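The robot that would not let go

I have been asked several times since March whether I am still in favour of household robots, usually by people who hope I am not. I am, more or less. But I spent the spring writing up a fault at Wandbridge, where a two-armed machine took hold of a tube of toothpaste and declined to return it, and I have come away with opinions.

First the facts, such as they are. Wandbridge is a small outfit in an old school building on the edge of Gornedberg, and it teaches machines to do the sort of bathroom jobs that become difficult with age or a bad wrist. Picking up a tube. Taking off a cap. Putting a line of paste on a brush without redecorating the mirror. The arms run on a control program called Ho, which was bought in, and the hands run on a driver from a supplier called Voltier, which was also bought in. The tidying-up between the two was done on the premises, and you may already be guessing where this goes.

On a Monday, a little before lunch, the right hand picked up the tube as it had picked up 181 others that month. It was asked to squeeze. It squeezed. It was asked to stop, and Ho reported back, in a cheerful green line of text, that it had stopped. The hand went on squeezing. The cap held for longer than anyone would have bet on, and then it left. A fair length of peppermint followed it across the basin and on to the wall.

Somebody pressed the emergency stop, and this is the part that interests me. The arm froze, exactly as designed. The hand froze too, also exactly as designed, with its fingers closed. It stayed closed for seven minutes, in a firm and statesmanlike manner, while four grown adults discussed whether it was safe to pull.

I think that is a safety failure. The report I was given to edit called it a minor anomaly with cosmetic consequences. We had a disagreement about the word cosmetic, which I felt was doing two jobs.

The case for minor goes like this. The hand is weak by industrial standards. Nothing was in it but toothpaste. The stop button worked, in the sense that things stopped. All of that is true, and if the machine were meant to live behind a fence in a factory I would have shrugged and gone to lunch with the rest of them. But this one is meant to stand at the basin next to a person in pyjamas who is not fully awake. The tube is a stand-in. It is there in place of a finger, a forearm, the strap of a dressing gown, somebody's hearing aid. You do not get to say it was only toothpaste when the whole point of toothpaste was to find out what would happen before we moved on to grandmothers.
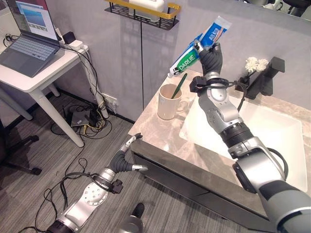

Toothpaste work at the basin, with the right hand on the tube.

The cause was dull, as causes mostly are. Ho sends the hand a target and then a stop. The Voltier driver accepts a stop politely but finishes the target it is already working on, unless the stop arrives with a particular flag set. The flag was described in the manual, in a table, under a heading about power saving. The in-house code did not set it. On the previous 181 tubes the target had been reached before the stop was sent, so there was nothing left to finish and everything looked fine. On this one the target was a little further in. The program believed it had stopped because it had said the word stop, a mistake I have seen made by parents, dog owners and at least one government.

So the fix took an afternoon. One line, plus a test, plus a good deal of wiping. If that were the end of it I would have nothing to write about and you would be reading something more useful.

What bothers me is the green line of text. It was a report of what had been asked for, dressed up as a report of what had been done. Any of us would know the difference in ordinary life. If I tell you the bins are out, I mean that they are standing on the pavement. I don't mean that I called up the stairs to a teenager. Yet a surprising number of machines, and I include my own boiler, work on the teenager principle. They pass along the instruction, hear nothing back, and light the lamp.

The hands at Wandbridge can feel how hard they are gripping. That information existed all morning. It was being written to a file every few milliseconds, faithfully, by a part of the system that had no means of telling any other part. You could read in the log afterwards that the grip had climbed past its limit and stayed there, in neat columns, like a diary kept by someone tied to a railway line. The log had 500 rows of this before the cap gave way. I read all of them. I wouldn't call it a page-turner, though it did have a certain tension.

My first demand, then, is that no machine which touches people be allowed to say it has done a thing until it has checked. If it is told to let go, it should look at the number that says how hard it is holding, and if the number is not coming down it should say so loudly. Green should have to be earned. I was told this would slow things down, and I asked by how much, and the answer was a fraction of a second on each movement. I have stood in a bathroom waiting for a human being to find the floss for longer than the whole day's worth of fractions would add up to.

My second concerns the red button. We have been brought up to think that stop is the safe state. Press it and everything goes quiet and the danger is over. That is fair for a saw or a conveyor belt. It is a poor sort of comfort if the thing that has gone quiet is holding your wrist. A person who has been told to stop would open their fingers, without needing a committee to settle it. A hand that locks shut when the power goes was presumably designed by someone thinking about dropped objects, and I do see that dropping a full mug on a tiled floor is bad. But given the choice between a broken mug and being attached to the furniture, I would sweep up.

I put this to the supplier, in writing, and had a courteous reply. The hand was performing within its specification. I am sure it was. The specification says that the fingers hold position on loss of command, and it says it on a page that nobody at Wandbridge had connected with the idea of a person in pyjamas. There is a manual release, as well. It is a small recessed catch on the far side of the wrist, and you reach it with a tool that lives in a drawer. I tried to work it with my left hand while pretending my right was the one being held. It took me three goes, and I knew where the drawer was.

A release like that should be big, on the outside, and a colour you would not choose for a bathroom. It should work with wet fingers. It ought to be possible to find it with your glasses off, given where this machine is going to spend its mornings. Adding one will cost around 700 pounds a hand, according to the estimate, and there were faces pulled at the figure. I noticed that nobody had pulled a face at the price of the hand.

People who dislike robots will read all this and feel confirmed, and I would rather they didn't. A friend told me it proved that a machine has no business in a bathroom. But the people this is meant for have a choice of their own, between a machine that can be made to behave and a tube they cannot open at all. I have watched an aunt attack a toothpaste cap with her teeth. There was no log of that incident and no one wrote it up, and she chipped a crown. The kitchen scissors were used after that, and I will spare you how the kitchen scissors went.

What I want is for the dull faults to be treated as seriously as the dramatic ones. Everyone in this trade has an answer ready for the robot uprising. Far fewer have one for the flag in the table under power saving. When the write-up came back to me for the last time, minor anomaly had become grip release failure, and cosmetic had gone. The estimate for the release catches is still waiting for a signature. The hand has done its tubes since then with the new check in place, and twice it has reported, in red, that it had been told to let go and had not yet managed to. Both times it was right, and both times it was a matter of half a second. I found that I liked it better for having owned up.

The wall was repainted at Easter. On damp mornings the room still smells of mint.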